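Cloth first: the table linen room at Stetent

7 March 2021
By the Trillonier editorial desk

Print this page | E-mail this article

The linen room at Stetent supplies cloths to hire firms and village halls on the Plalbridge side of the river. It holds 2000 table cloths in 5 standard sizes, most of them plain colours. We spoke to the supervisor of the finishing tables, who asked to be referred to by job title only, and who has worked on flat linen since before the firm moved into its present building.

The conversation began with creases. "There are two kinds and they need different treatment," the supervisor said. "A storage fold is long and straight and usually runs the full length of the cloth. A handling wrinkle is short and goes anywhere. You can press both out, but if you press a handling wrinkle in the wrong direction you set it, and then it has to go back and be damped again."

Cloths are inspected lying flat on the work table before they are folded. The surplus is left gathered at the far side and drawn forward as each part is passed. Asked whether the gathered part causes further wrinkling, the supervisor said that it does, slightly. "Soft gathers drop out. What you must not do is lean on them."

Colour affects the inspection more than a visitor might expect. White shows stains and hides creases. Dark cloths do the opposite. The mid greens sit between the two, and the supervisor considers them the most awkward of the stock. "On a green you get light and dark bands wherever the cloth lifts off the table. They look like shading in the dye. Smooth the cloth with the flat of the hand and look again before you write anything on the ticket."

The ticket is a half sheet with space for the size, the colour and up to 2 faults. A cloth with more than that is taken out of hire and cut down. The larger ones make napkins, and the offcuts go for wrapping crockery. Last April the room cut down 200 cloths in one month, mostly old stock with worn hems.

Folding follows a fixed order. The long edges are brought together first, hem to hem, then the fold is brought to the hems, and only then are the ends turned in. The supervisor is firm about the last step. "Ends in, never ends over. If you turn the ends over, the outer fold takes all the rubbing on the shelf, and that is where the colour goes."

The shelves are the Wijaya pattern, with open slats and no backboard. They were chosen for airflow. The supervisor would have preferred them deeper — the widest cloths overhang by a hand's breadth — but has no plans to ask for new ones. Stacks are turned at the start of each season so that the bottom cloths come to the top.

On ironing at home, the advice was brief. Iron from the centre outwards, keep the unironed part supported, and let the cloth cool flat before moving it.

Contact us | Copyright Trillonier, all rights reserved | Back to top
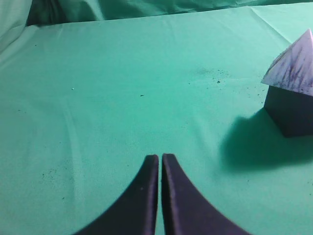

Green cloth on the work surface, with light creases and the fabric bunched behind.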